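Furcombe's Second Van Is Smaller, Slower and Easier to Build

Furcombe will begin deliveries of its second electric van in November, four months later than planned. The company blames the delay on door seals, which leaked in early road tests and had to be redrawn with their supplier, Tanabe.

The Pastero is a two-seat delivery van meant for city routes. It has a range of 200 miles and shares its battery housing with the larger Drellano, which has been on sale for two years. Almost everything else is new. The Drellano body used 3,389 parts, and chief engineer Elli Kemppainen wanted the Pastero to come in well under that.

"We had brackets holding brackets," Kemppainen said. "On the first van we were in a hurry, and it showed on the line."

Her team worked with body engineers at Tanabe from the first clay model on. The supplier sent 4 people to live near the plant through the winter, and they shared an office with Furcombe's own staff. Drawings that used to take a week to approve were often signed the same afternoon.
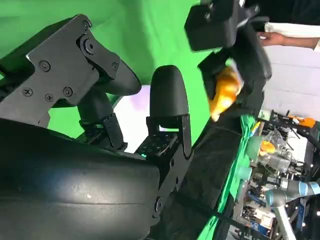

Orders stand at 3,000, most of them from grocery and parcel fleets. Ignacio Van Dusen, who runs sales, said a few Drellano customers have asked to switch to the smaller van, and the company is letting them do so without a fee.

The top speed is 68 mph, and some fleet buyers have complained. Van Dusen said a faster version is under study but has no date.

Ita Heffernan manages a bakery fleet that tried an early Pastero last spring. She liked the low load floor and the turning circle. The cabin heater was weak, she said, and her drivers kept their coats on. Furcombe says production vans will have a larger unit.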